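Got to the Wivolgate stone yard a little before opening, coffee in hand, and there was already a line of trucks out front! I'd signed up for the open day back in September, when redoing our kitchen still sounded like fun, and I'd been looking forward to it way more than a grown woman should look forward to rocks.

## The yard

Severin Gruber took our group around. He's been cutting stone for 43 years and talks about it the way my uncle talks about fishing (fast, with his hands, and you'd better keep up). We started outside with the raw blocks, then walked through the saw shed, where they hand you earplugs and you really do want them. The big saw goes so slowly that I thought it was stuck. Nope, that's the speed.

Then on to the showroom, my favorite part by a mile. I could have stayed in the marble section until they locked up. I'm a sucker for the grays, especially the swirly ones with a bit of brown and tan running through, and I kept going back to touch them.
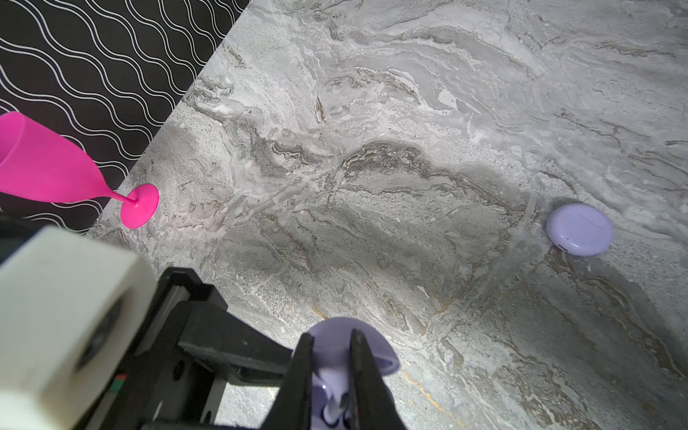 ## Prices and lunch

Okay, so the money part. A full slab of the gray I liked was $3582, and Nneka Abubakar at the sales desk said she could maybe get it down to $3000 if I took one from the back row. That's before cutting! She was very nice about my face when she said it. The remnant bin is where I'd send most people, and I saw a piece big enough for a bathroom vanity marked $49.

Lunch was noodles from a stand by the gate, spicy and very good, and I ate mine on an upturned crate next to a couple from Grirley who were shopping for a hearth. Parking is free but it's all gravel, so skip the nice shoes. I'm going back next week with the sink measurements.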